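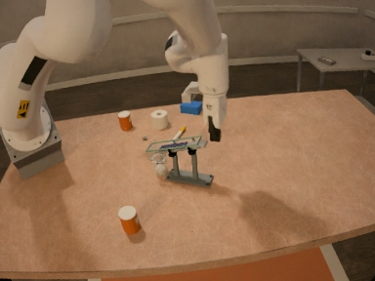 Why does the bilge pump on a small sailboat cycle on and off all night when there isn't a leak?

Most of the time it's backflow. The pump shuts off, whatever water is still standing in the discharge hose runs back down into the bilge, the float lifts again, and the pump restarts. Long hose plus small bilge = pump that never rests. That is what was going on with our boat, and it took us most of the term to prove it.

Bilge Pump Short Cycling on a 27-Foot Sloop
Final report, Marine Systems project
Group: Araceli Manríquez, Jairo Castaño, Yeshi Mekonnen
Advisor: Emiko Sugawara
Submitted Jun 20, 2024

1. Background

The boat is Skavby, a fiberglass sloop on a mooring, no shore power. One battery for the engine, one for everything else. Pump is wired straight to the house battery through a fuse, so it runs even with the main switch off. Owner is Kazimír Ďurica. He was finding the house battery flat every couple of weeks and had already bought two new ones before he came to us. Also repacked the stuffing box, twice. Didn't help.

His guess was a bad float switch. Ours was too, at first. We lost three weeks to that guess, see section 3.

2. What we set out to do

Find where the current goes when no one is aboard. Fix it cheap, with parts you can get at any chandlery. Not void anything or drill new holes in the hull (Kazimír was very clear on the holes).

3. First attempt: the switch

We swapped the old float for a new one from Oltelar. Same behavior that night. Swapped it back, same again. We then bench tested both in a bucket, raising and lowering the water by hand. Both switched clean, no sticking. The old one is a bit slower to drop but that's all.

Should have done the bucket first. Yeshi did say so and it's in the log.

While the float was out we looked at the wiring. Splices were in the bilge, wrapped in tape, green inside. Voltage drop from battery to pump was worse than it should be, and with low voltage the pump moves less water per minute and stays on longer each time. So the wiring was bad, just not the cause of the cycling. We redid it anyway. Crimped butt connectors with the heat shrink that has glue in it, run up high and clipped under the cockpit sole. Drip loop before the switch.

4. Counting the cycles

Jairo put together a small counter. Logs each time the pump gets power, and for how long. Nothing fancy. It draws almost nothing itself, we checked because that would have been embarassing.

First night on the mooring: 113 starts. Calm, no rain, hatches shut. Each run was a few seconds. In the morning the water level in the bilge was right where we had marked it with tape the evening before. So the boat was not taking on anything we could measure, and the pump had been moving the same water up and down the hose until sunrise.
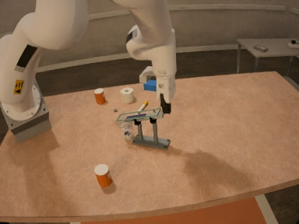
The count also matched what the battery was doing. Starting a motor takes a lot more current than keeping it turning, for a moment anyway, and a pump that starts over and over pays that price every time. Short runs look harmless in the log but they add up. Egan, the yard next to the mooring field, told us they see the same complaint a lot on boats this size and usually just sell the customer a bigger battery.

5. The hose

The discharge hose on Skavby goes from the pump aft under the engine, up to a loop below the deck, then down to a through-hull in the transom. Corrugated hose, the cheap white kind. It sags in two spots. Everything on the pump side of the loop drains back when the pump stops. We caught it in a measuring jug: 2,000 ml. The bilge sump under the pump is narrow and V shaped so that much water brings the float up well past its trip point.

There it is really. Whole problem in a jug.

6. Fixes we looked at

Check valve. Everybody's first idea. We decided against a check valve on the main pump. It can stick shut with hair or a bit of label, and then you have no pump when you want one. Also cuts flow even when it works. Emiko made us write this part twice so the warning is clear.

Smaller hose. Holds less water but it chokes the pump. Pump maker wants the full diameter so we left that alone.

Shorter hose run. Best answer on paper. Would need a new through-hull in the topsides. No holes, so no.

Smooth hose, no sags, plus raising the switch. This is what we did. Smooth-bore hose of the same inside size, clipped so it climbs all the way to the loop. It saves some length since it isn't wandering under the engine anymore. Then the float switch went up on a small bracket, high enough that the returning water can't lift it. Trade-off is that a bit more water always sits in the bilge. Kazimír can sponge it out when he is aboard.

We also talked about a small second pump with a thin hose and a check valve, down low, just for the last of the water, with the big pump up high as backup. That's a good setup. Out of our budget.

7. Results

After the refit the counter showed no starts on a dry night. We then poured in water by bucket until the float tripped. Pump started, cleared it, shut off, water came back down, float stayed down. Repeated this with the boat heeled a little by moving people to one side. Fine on port. On starboard it tripped once more and then stayed off, so the bracket might want to move inboard some. Not done yet.

Battery voltage stayed steady over the nights we logged. We don't have a long enough record to say more than that. The counter stays aboard through July and Kazimír will send us the numbers.

8. Problems, things to do differntly

- Test parts on the bench before buying replacements.
- Tape the water level the first day. Took us far too long to think of it.
- Our log has a gap where the counter's own fuse was left out. My fault. (A.M.)
- We never tried it in chop. Water sloshing up to the float could still trip it, and the new height should help, but that is a guess.
- The fuse for the pump circuit was the wrong size when we got there, bigger than the pump label calls for. Replaced. Check yours.

9. Parts used

Smooth-bore hose, same inside diameter as old
Hose clamps, stainless, two per end
Adhesive heat shrink butt connectors
Tinned two-conductor cable
Cushioned clips
Inline fuse holder and correct fuse
Offcut of plastic sheet for the switch bracket
The Oltelar float switch went into Kazimír's spares box

10. Who did what

Jairo: counter, code, log plots. Yeshi: wiring, bench tests, all the crawling under the engine. Araceli: hose, bracket, this report. Wiring diagram and the raw log are in the appendix, cycle times are in seconds.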